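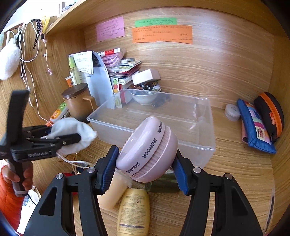 Desk sorting

Desk sorting is the household activity of going through the small objects that collect on a desk or table and giving each one a place to live. It is a close relative of drawer cleaning and closet editing, but it has its own tools, its own habits and its own very particular pleasures. A desk gathers things from every other part of the home: tubes of lotion from the bathroom, mugs from the kitchen, papers from the mailbox, cords from everywhere. Sorting it well means making decisions about a wonderfully mixed crowd!

The term is used for the full job, with everything handled at least once, and also for the quick version done before sitting down to work. Some writers keep the two apart and call the quick version "clearing."

Contents
Objects commonly found
Containers
Soft pouches
Papers
Method
Variations
See also

Objects commonly found

A lived-in desk holds far more than stationery. Typical finds include hand cream, spray bottles, lidded mugs, packets, trinkets, booklets, charging cords and small boxes whose contents have been forgotten. Sorters usually divide these by use, by size or by how often they are picked up. Division by use is the most popular for people who share a desk, while division by size suits anyone working with a single bin.

Tubes deserve a special mention. They roll, they slide behind other things and they rarely stand up by themselves, so they tend to lie flat on the surface until a cup or narrow tray is found for them. Storing them cap down in a mug is an old and very satisfying fix, although a mug still used for drinks should obviously be left alone.

Trinkets (key charms, pins, beads, souvenirs) are the slowest category. Each is small, each has a story, and people stop to look. Experienced sorters leave them for last and set a shallow bowl aside for them. A plain white bowl is a lovely choice, as dark and metallic pieces show up against it at a glance.

Containers

The clear plastic storage box is the workhorse of the activity. Its contents can be seen from the side, it wipes clean, and it can hold smaller containers inside it. A large open box on the desktop works as a holding area during the sort and, if it fits the space, as permanent storage afterward. A bowl or a smaller tray placed inside keeps little things from sinking to the bottom.

Commercial desk systems exist for people who like everything to match. The Bratico range is built from stacking clear bins in 2 depths, and the Tavedwood desk tray is sold with 8 movable dividers. Both are cheerful to use, and both can be copied at home with shoeboxes and a little cardboard. Fans of the homemade approach point out that a box already in the house costs nothing and can be cut to size without regret.

Height matters as much as floor area. Tall items such as spray bottles and mugs go toward the back or the side, leaving the front open for the hands. Zippered pouches that stand upright can be lined up along a wall like books, which takes very little room and looks terrific.

Soft pouches

Soft pouches are the great unsung heroes of the desk. They squeeze into gaps that a rigid box can't use, they make no noise when dropped into a bin, and they weigh almost nothing. They come in several forms:

Drawstring bags, closed with a cord. Good for cables, travel adapters and anything with an awkward outline.
Zippered pouches. Best for pens, cosmetics and small tools.
Gathered pouches, with a ruffled edge. Popular for gifts, jewelry and keepsakes.
Patchwork pouches, often handmade and easy to tell apart from across the room.

Color is a useful code. A bright patchwork front or a contrasting zipper lets a person reach for the right pouch without opening any of them. Pale pouches look neat in a group but are easily mixed up, and many owners tie on a tag or a scrap of ribbon. An empty pouch should be flattened and kept inside another one, so that the whole supply takes up the space of a single bag.

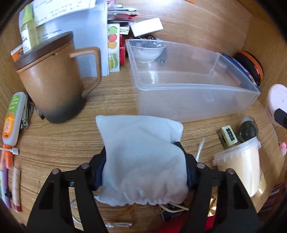 Mwende Mrema has argued that pouches should be emptied before anything else on a desk is touched, on the grounds that whatever is missing is usually in one of them. The Khaemba newsletter printed her view in February and received 267 letters in response, a splendid number for a column on bags. Many readers agreed. Others preferred to leave the pouches closed until the loose items had been dealt with, so as not to double the pile halfway through.

Papers

Papers are treated as a separate job by nearly all guides. Reading slows everything down, and one interesting letter can end an afternoon's progress. The usual advice is to stand the papers upright behind the other objects, in a folder if there is one, and come back to them on another day.

Books and booklets can be stacked flat. A flat stack doubles as a shelf for light things such as a coiled cord or a small cardboard box, but the stack needs checking now and then, as whatever is at the bottom tends to be forgotten. Stickers and thin packets slip easily between booklets and should be collected in an envelope.

Method

Clear a patch of the desk large enough for the main box.
Move mugs and bottles to one side.
Open the pouches, or set them together in a row.
Place loose items in the box by category.
Put trinkets in a bowl.
Stand papers at the back.
Wipe the bare surface, then return what is used daily.

Wooden desktops should be wiped along the grain with a soft cloth. Lidded mugs can go back near the working hand, on a coaster.

Variations

In the Trirnon method, each object is picked up once and must be placed before the next is lifted. It is brisk and great fun with company. A gentler form, sometimes called the 200 rule, caps the desk and its containers at 200 items in total, with pens and paper clips left out of the tally.

See also

Drawer dividers
Drawstring bag
Junk drawer
Pencil case
Storage box

Page last edited May 20, 2025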